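Chapter 4
Sorting, Grading and the Trouble with Piles

Before you read
Find a drawer in your home that holds things of more than one kind. Do not tidy it. You will need it in the exercises on the last page of the chapter, and a tidy drawer is no use to anyone.

4.1 The button problem

In the town of Brokcombe there was once a firm that bought buttons by the sack. The buttons came from closed tailors' shops, from house clearances and, in one bad year, from the bottom of a canal. The firm's business was to turn sacks of mixed buttons into cards of matching ones, and the whole of its profit lay in the difference between the two. A sack was cheap. A card of six matching buttons was not.

The owner, Cleiton Magalhães, kept a notebook in which he wrote down the rules given to new sorters. The first version had one rule: put like with like. It lasted a morning. By dinner time one sorter had arranged her buttons by colour, another by size, and a third by how many holes they had, and each of them was annoyed with the other two. All three had done exactly as they were told.

This is the first thing to understand about sorting. Objects do not come with their groups attached. A small red button with four holes is like a large red button, and like a small blue one, and like a black one with four holes, and it cannot sit in all three piles at once. Somebody has to say which likeness matters today. We call that choice the key, and most of the rows you will ever witness in a stockroom are rows about the key.

The second version of the rules named a key: size first, then colour. It ran to a page and was a great success until a sorter asked what colour a shell button was. It depends on the light, and also, as Magalhães noted in the margin, on who is holding it and how long they have been at work.

4.2 Keys that behave and keys that do not

Some keys are well behaved. Number of holes is one: a button has two or it has four, and you may check by looking. Size is nearly as good, provided you own a gauge and agree what to do with a button that falls on the line. Colour is a menace. There is no point at which cream turns into yellow, although there is a point at which a customer sends it back.

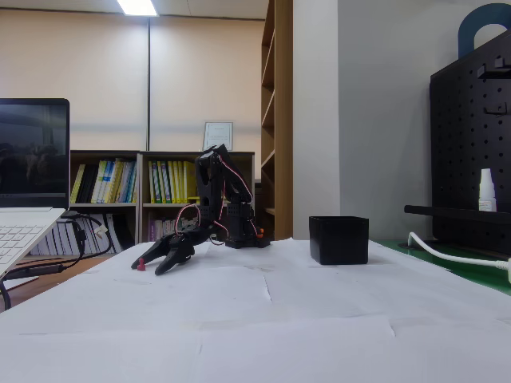 A good key, then, is one that two people can apply separately and get the same piles. You can test this without any special equipment. Give one person 200 mixed items and a written rule. Record where everything went, mix the items up again and hand them to a second person, who must not have spoken to the first. Every item that changes pile is a fault in the rule. It is tempting to call it a fault in the second person, and in December, when the Brokcombe firm was busiest, this was the usual practice.

4.3 The pile called Other

Sooner or later every system of sorting grows a pile for things that fit nowhere. It may be called Other, or Miscellaneous, or Sundries, and in some offices it is called Sales, after the department it gets sent to. A small one is a sign of health. It means that sorters are not forcing a toggle in among the coat buttons for the sake of peace.

A large one is another matter. When Magalhães finally counted his stock he found 2344 buttons in the pile, which had its own shelf and was starting on a second. Most of them turned out to be a single pattern, a dull green thing with a shank, that the rules had simply failed to mention. One new line in the notebook emptied the shelf.

The lesson is to read the pile from time to time. It is the only part of the system that will tell you what the rest has missed — and it is generally kept somewhere with poor light.

4.4 How fine is fine enough?

Suppose you have a key you trust. You must still decide how many piles to make. With two piles the work is quick and the result is nearly useless. With 2000 piles every button has a home, and the sorter spends the day walking to it.

The Brokcombe firm settled on 61 trays, for the excellent reason that 61 trays fitted on the table. We shall look at better methods in section 4.5, and then, with some regret, at why the table so often wins.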